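Modul Hauswirtschaft, Einheit 5: Kleinteile und Textilien in Körben ordnen
Skript zur Übung, Theresia Plattner

Offene Körbe eignen sich für Textilien, die oft gebraucht und schnell wieder weggeräumt werden: Staubtücher, Servietten, Waschlappen. Durchbrochene Wände lassen Luft an den Stoff. Feuchte Tücher gehören trotzdem zuerst auf die Leine.

Arbeitsplatz: Der Tisch wird vor Beginn abgewischt. Der Korb steht mit einer Schmalseite zur arbeitenden Person, die Wäsche liegt daneben. Wer mit links faltet, legt sie auf die linke Seite. Der Korb bleibt während der ganzen Übung auf der Tischplatte stehen.

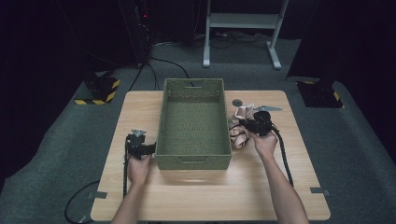
Zerknitterte Tücher werden zuerst ausgebreitet und mit der flachen Hand von der Mitte nach außen glatt gestrichen. Danach Kante auf Kante legen, einmal längs und einmal quer falten. Dünne Stoffe rutschen leicht, sie werden beim zweiten Falten an der geschlossenen Kante gehalten.

Einlegen: Die geschlossene Kante zeigt nach oben. Gefaltete Tücher stehen hintereinander, damit man eines herausnehmen kann, ohne den Stapel umzuwerfen. Bei halb gefülltem Korb hilft ein Stück Karton als Stütze. Die Grifföffnungen bleiben frei.

Häufige Fehler in der letzten Gruppe:
- Korb zu voll, die obersten Tücher fallen beim Tragen heraus
- verschieden große Tücher in einer Reihe
- Etikett an der Längsseite, im Regal nicht lesbar

Zur nächsten Einheit bitte 2 eigene Tücher in verschiedenen Größen mitbringen. Das Arbeitsblatt zum Falten von Bettwäsche teilt Fasil Adugna aus.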